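# Unit 6 handout: Paper handling and the records desk

Reading for this unit: the Zekus case, sections 1 and 2. Bring your notes on job descriptions from Unit 5.

Zekus keeps paper files for its service contracts. Before the change, 12 clerks opened each folder, took out the sheets, checked the order and passed them to scanning. The firm logged 1093 folders in December, and 426 of them came back to the desk with a page missing or out of order. Management used that figure to argue for a two-arm cell.

The basic task is small: one folder, a few loose sheets, two grippers.

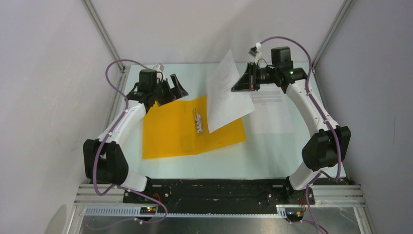

Fig. 1. Right gripper holding a sheet by its top edge; folder and metal clip on the table.

Points to note for discussion:

- Paper bends when it is held at one edge. A clerk corrects for this without thinking, but in a cell it has to be planned for.
- Clips, staples and sticky notes were never written into the old procedure. Clerks at Zekus had their own ways of dealing with them, and these had to be collected before any work could move.
- Someone still decides what counts as a complete file.

After the change, four clerks moved to exceptions: torn pages, handwriting, folders with no label. They reported more interesting work and also more tiring work, as the easy folders no longer broke up the day. The pay grade stayed the same for the first year — a sore point in the interviews.
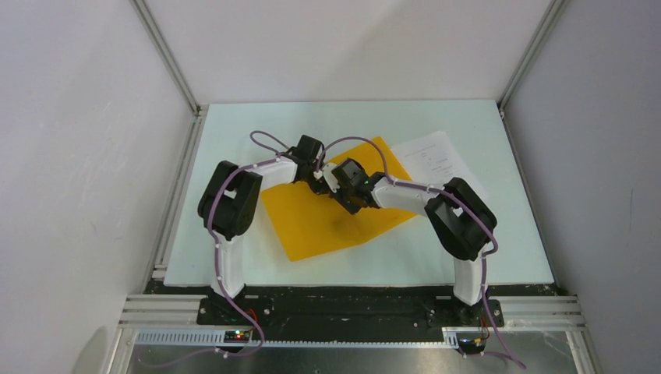
*Photo: Grerach course materials*

Both arms work over the same folder, so the cell needs a rule for which one goes first. The desk had a similar problem when two clerks shared a file, and settled it by talking. Compare the two in your group.

**Written task.** Pick one job you know well. List the steps that appear in the official procedure, then the steps people do anyway. Mark which ones you would hand over and who would be asked first. One page, 20 points.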